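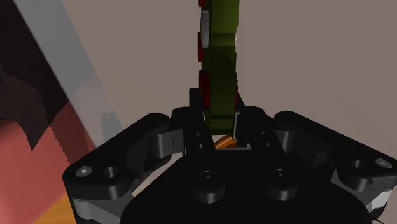

Learning to read a bus timetable again

I gave up my car in February. The nearest stop is 5 minutes from my door, on the Ivdale road, and the 70 goes from there to Skarkley. For the first week I stood on the wrong side of the street.

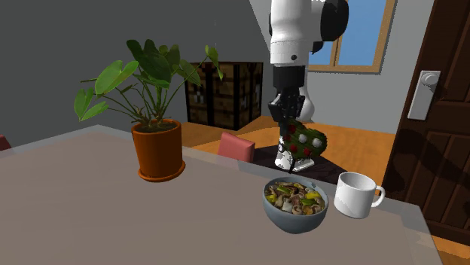
The printed timetable is the hard part. School days get one column, holidays another, and the small letters at the bottom cancel half of both. I copied out the times I need on a card. It would stand up fine against a terracotta-coloured pot like the one on that table, but mine lives in my coat. The last bus home leaves Skarkley at 8.
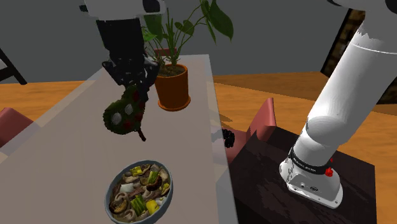
Alun Prothero, who drives the morning run, told me to ignore the card and just be early. I have missed two buses so far. A monthly pass is next, once I work out which zone I live in.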